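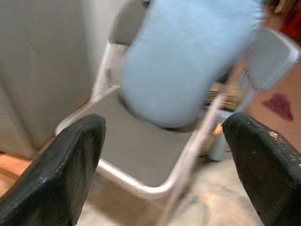

手首カメラで見る、グリッパーの実力

グロルキスのロボットハンドを借りて、18日間うちで使ってみました! 送り出しているのはユテオという小さな会社で、キットの中身は黒い二本指と手首につける小型カメラ、それに固定用のネジ一式。取り付けは説明書どおりで90分、私は途中でネジを一本ソファの下に転がしたので、もうちょっとかかってます(笑)。

いちばん気に入ったのは、この手元の映像なんですよね。折りたたみ椅子の座面の上に水色のふかふかしたもの、その手前で指がぱかっと開いている。動いているものはけっこうブレます。でも指先と座面の間合いは十分つかめるし、見ているとだんだん自分の手みたいな気がしてくるから不思議!

やわらかい布ものは、つかむ力を20に落とすのがおすすめ。初期設定のままだとクッションがぎゅっとつぶれて、ちょっとかわいそうでした。開発担当のヴィルマ・フィッサーさんにメールで聞いたら、設定は9月の更新でもっと細かくなるそうです。

気になったのはケーブルの短さ。延長は別売りで、型番は603です。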